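Unit 2: Reading a marketplace listing
Tutor: Vandana Grewal

Bring a printout of one listing to the seminar in room 11. Any product, any site.

## Who is selling?

The site and the seller are often different firms. The **Fludix** handheld console in the reader is listed on Redberg, but the seller is a small shop in Drononthorpe. Returns go to the shop, so the buyer pays postage unless the terms say otherwise.

## What does the price include?

- item price
- delivery
- import charges, if any
- date the price was checked

A price copied to another page goes out of date quickly. Write the date next to it – always.

## Titles

Sellers repeat search words in the title. Tsikata's handout calls this stuffing. Cross out every repeated word and see what is left.

## Ratings

The Fludix listing has 1,882 ratings but only 400 written reviews. Read the lowest ones first. 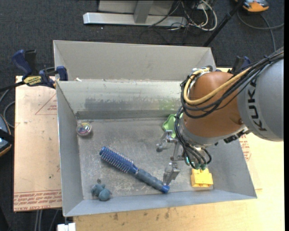
Check too whether reviews for several versions have been pooled. A review of the older model says little about the new one.

**Task:** rewrite your listing's title and first paragraph. Hand in to Kwesi Amissah by 4 pm.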